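Keeping the Bin Cell Alive: My Semester Project Report
03/03/2022
By Janka Šimek

So the short version of my project is that I spent a semester looking after one robot cell, and most of that time went into things I would not have called robotics back when I signed up. My original plan was to write a clever grasp planner. Rosalind Ferreira, who supervised me, read my two-page proposal and asked who was going to keep the cell running while I did that. I said I could probably handle it on the side. You can guess how that went!

The cell belongs to the teaching lab and we call it Trorow, after the first group that used it (it was their team name and it stuck to the hardware). It's a KUKA arm with a finger gripper, picking rectangular blocks out of a metal bin. There is a second bin right behind the first one, and the usual exercise is to move blocks from one to the other and then back again. The computer runs this all day if you let it. Letting it run all day was my job, along with finding out why it so often stopped.

When I took over, the logbook was a paper notebook with a lot of entries that just said "stopped, restarted." I typed up everything I could read. The previous run before the winter break had reached 3796 pick attempts, and that was the best one in the book. It ended in December when the bins had wandered so far from where the program thought they were that a finger came down on a rim. Gilles Riviere was on shift that day and he wrote half a page about it, in capital letters. It's the best entry in the notebook and I quote from it whenever I train somebody new.

That entry is where I started. The bins don't weigh much, and every time a finger pushes a block into a wall the bin gets a small nudge. One nudge is nothing. A few hundred of them and your calibration is fiction. The old fix was tape. I tried more tape first, because of course I did, and it held for two days.

After that I went for clamps. I borrowed them from the wood shop in Kellby, our other building, and what I got was whatever they could spare, so they don't match. I wanted to bolt everything down, but the table is shared with another course and drilling was out of the question. Clamps come off in a minute and they go back on in a minute, and if you mark the table well you land pretty much where you were.
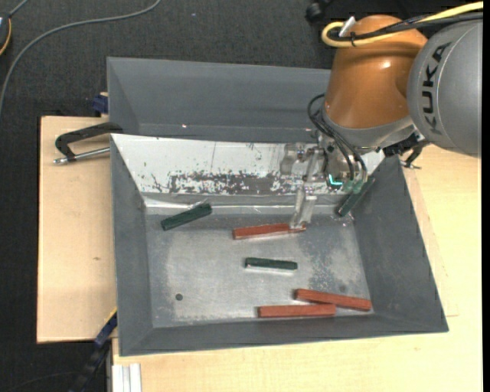 The part I got wrong was how hard to tighten them. I cranked the first ones down like I was closing a submarine, and the sheet metal flexed. I could feel it with my hand – press on the bin floor and it moved a little where it hadn't before. The blocks then started ending up in the same part of the bin and the picks there got worse. Sabina Hrnčiar, who is in my year and much more patient than I am, made me loosen everything and start over with a straightedge lying across the floor of the bin. We tightened each clamp a bit at a time and checked the straightedge between turns. It took us a whole afternoon. Now it takes me ten minutes, and the procedure is taped inside the cabinet door.

Next came the fingers. They're a clear plastic, and they wear. The tips get rounded, and a rounded tip slides up the side of a block when it should be going down along it. I didn't know what a worn finger looked like, so my first two weeks of data are full of misses that I blamed on the camera. I recalibrated the camera over and over (sorry, camera). Then Rosalind handed me a new finger and told me to hold it next to the old one, and I felt pretty silly.

Our rule now is that the fingers get looked at after every 300 picks. I picked that number by plotting misses against picks since the last change, and the curve starts to climb somewhere past it. I want to be careful here, though. I only had two full sets of fingers to wear out, so this is a habit with a little evidence behind it and I wouldn't call it a result. If whoever takes over has more fingers to burn, please redo this bit properly.

The way I change them:

Move the arm up to the service position and wait until it has stopped.
Press the stop, and hang the tag on the pendant so nobody restarts it for you.
Take off one finger at a time. If you take both, you will mix up the spacers. I did.
Wipe the mounting faces. Grit under there tilts the finger, and you won't see it by eye.
Put in the new one, snug the screws, close the gripper by hand on a block, then finish tightening.
Do ten slow picks and watch all of them.

That last step is the one people skip, and I get it, because ten slow picks are extremely dull. Watch them anyway.

Cables and hoses deserve their own section, but I'll keep it short. The cables run along the arm and need enough slack for the wrist to turn all the way around, and any slack you give them will find something to catch on. My stops in the first month were mostly from this. I had tied things too tight near the wrist, the wrist turned for a block in a corner, and a hose popped off its fitting. It makes a noise like a very angry snake and everyone in the lab looks at you. I moved the ties, then ran the arm at low speed through every corner pose while Gilles stood there with his hand by the stop button. We found one pose that pulled no matter what I did. I took it out of the program. A few corner picks now need a different approach angle, and sometimes the planner just gives up on a block that's leaning against the wall. I can live with that.

Corners are still the weak spot. A block lying flat in the open is easy. A block standing up along a sloped side, or two blocks touching so that there isn't room for a finger between them, is where the run slows down. I wrote a small "stir" move that pushes the blocks around when the planner has failed several times in a row. It's crude and I'm fond of it. Bohumila Vrabec from the Štefanec group tested it on their cell and told me it scratched up their bin more than she liked, so I lowered the speed and raised the height a touch. The stir is gentler now but it also fails more. There's a setting for it in the config file, and I left notes on what each value did.

I should say something about the software, since it's technically half of my grade. I added a logger that writes down the reason for each stop, and you have to choose a reason before the cell will restart. People hated this for a week. Gilles picked "other" so many times that I took "other" off the list, and then he picked "hose" for everything, which messed up my hose statistics until I caught it. We put "other" back with a text box. His text box entries are very detailed, I'll give him that.

What I didn't get to: an automatic check that the bins are where they should be. Rostorness, the company that services the arm for the school, suggested touching a known point on each bin at startup and comparing. I have a half-written version of it in the repository, in the folder called bincheck. It finds the first bin fine. It does not find the second one reliably and I ran out of semester before I worked out why. My guess is the order in which I do the touches, but it's a guess.

I also never wrote that grasp planner. The one we had was good enough once the bins stayed put and the fingers were fresh, and I'm a little annoyed about how long it took me to see that. If you're taking over from me, the spare fingers are in the second drawer, the straightedge is hanging behind the door, and the wood shop would like its clamps back by summer. Come find me if the hose thing starts again.

Related reports

Wearing Out Gripper Fingers on Purpose – Sabina Hrnčiar
Moving a Cell from Štefanec to Kellby Without Losing the Calibration
A Stop-Reason Logger for Shared Equipment
Notes from the Night Shift – Gilles Riviere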